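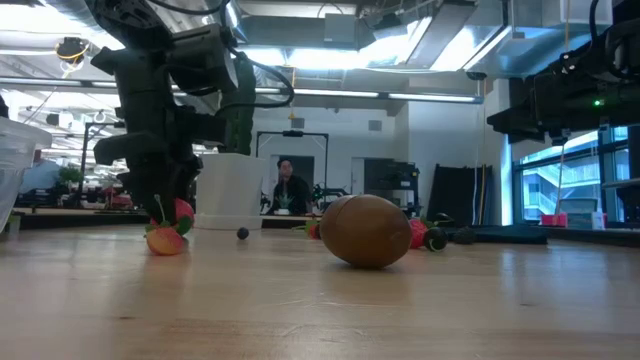
Nermin Sönmez had never spoken in front of more than a dozen people before she signed up, and she says she very nearly turned around in the car park. By the end of the evening she had given her talk, answered a good many questions and been asked to come back, and she'd recommend it to anyone who has been putting it off for years the way she did.

Her talk was one of 12 given at the Murwood open source speakers' night, held in the old library hall on 12 Jul 2022, and what a lovely, noisy, good-humoured night it was. Each speaker had 25 minutes (a few went over, and were forgiven), and the subjects wandered from mail servers to translating menus into languages the programmers don't speak themselves.

Organiser Oduor Rashidi had set out chairs for a small crowd and ended up borrowing more from the theatre group next door. He told the audience he was especially pleased that 3 of the speakers were doing it for the very first time, and he reminded everyone that a first talk needn't be a polished one to be worth hearing.

Abenezer Jemal closed the program with a cheerful account of looking after Istik, the small file-sharing tool he has kept going in his spare time and which recently passed 3,000 downloads. He thanked the neighbours who had let him practise on them, some of them more than once!

The next night will be in Strickland in October. Anyone with a talk in mind, or even half of one, is warmly invited to get in touch with Oduor through the Murwood library desk.

Recent items
Strickland coding club looks for a new home
Bumow release party moved to the town hall
Mizanur Karunaratne on writing manuals people read
Library computers back after upgrade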